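The Paperback Test

Ask anyone in the little robotics workshop at Bukimside what the hardest object in the building is, and you'll get the same answer I got, delivered with a fond sort of groan: a book. I had come out in September to watch a comparison of two grippers, the Famano and the Zovano, and I'd been picturing eggs and wine glasses (I had even worn my good shoes, in case of eggs). What they handed me was a chair, a coffee and a front-row view of paperbacks.

It makes sense once you've sat there a while. A paperback lying flat gives a pair of fingers very little to hold. The cover wants to slide, the pages want to fan, and if you squeeze a hair too hard the whole thing bows up in the middle like a startled cat.

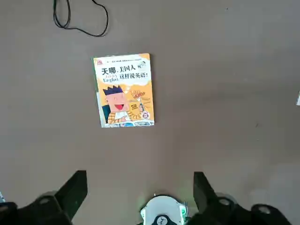 The view from the wrist, fingers open, with a Chinese-language book on American English waiting on the table.

Each gripper gets 30 tries at every object, and the full list comes to 178 objects, so you can see why the coffee machine is kept in such good order. The wrist camera is the part I fell for. From up there a book is a bright rectangle on a plain brown field, and you start rooting for the fingers the way you'd root for a kid on a balance beam. The team scores each try by hand, in a spreadsheet they call Fung for reasons that go back further than anyone's memory, and a creased page costs as much as a drop.

Then there's the second camera, the one that stands back and takes in the arm and the table together.
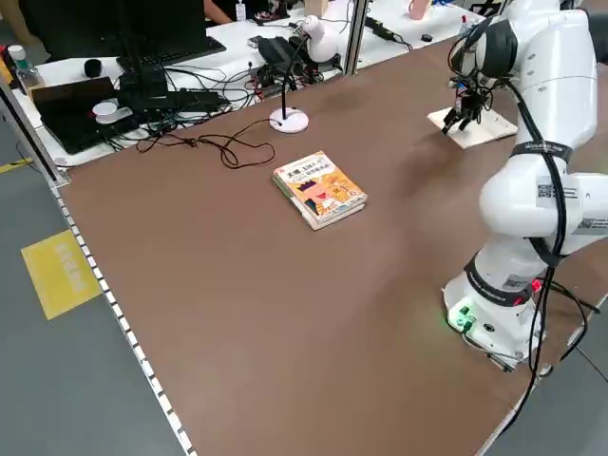 I asked why they bother with both, and the reply was that the wrist view is wonderful right up until the fingers close, when whatever they're holding tends to block everything else. The wider view catches the elbow swinging out too far, or a cable pulling tight as the arm turns. They told me they once spent 9 days blaming a gripper for trouble that was all cable.

As for a winner, I'm sorry to say I left before there was one. The Famano had the gentler touch on thin covers, to my eye, and the Zovano was quicker to let go and get on with its day. The crew wants 600 more tries before they'll commit to an opinion, and they were setting up for the next batch when I went to find my coat.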